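# Relter card reader, the one I sell and use

I take payments at a market stall every Sunday, and for years I did it with a phone, a cash box and a lot of apologizing. The Relter is what I moved to after Takham bought my old payment app and started folding it into their own wallet. I liked the thing so much I became a reseller, so yes, I make a little money if you buy one from me.

It's a small reader that pairs with your phone and takes chip cards, tap and the usual wallets. You set it up in the Drelden Pay app, which wants your bank details, a photo ID and a bit of patience. Mine was approved before I'd finished my coffee, but a friend with a brand-new business waited three days, so don't order it the night before a craft fair!

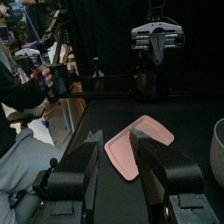 Fees are flat. You pay 10 cents a sale plus the percentage shown in the app, and there's no monthly charge at all. Payouts land the next business day. If you'd like the money sooner you can push it through instantly, up to $2,000 at a time, though that costs extra and I hardly ever bother.

My own reader has 1,041 sales on it so far (the app keeps a running total, and I check it more than I should). The battery gets me through a full market day with the screen dimmed. On cold mornings in January it drains faster, so I keep it in my coat pocket between customers.

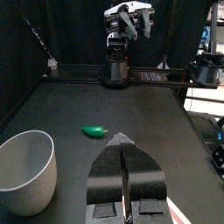 Refunds go through the same app — find the sale, tap it, type in the amount. Partial refunds work too, and my old app never managed those. Store credit is the weak spot. You can issue it, but the customer has to have a Drelden account to spend it, and plenty of mine don't want one more login.

If you're coming over from Takham, download your sales history first. The Relter app will read the plain spreadsheet version but chokes on the zipped one. Customers' saved cards don't come across, so they'll have to enter those again.

**In the box:** reader, charging cable, quick start sheet

**Warranty:** one year, handled by Arabzadeh Supply, who also ship the orders

**Returns:** 25 days, reader unlinked from your account before you send it back

The stand is sold separately and I'd skip it unless you have a proper counter. Mine slid all over the place until I stuck rubber feet on it. Spare cables are in the accessories section.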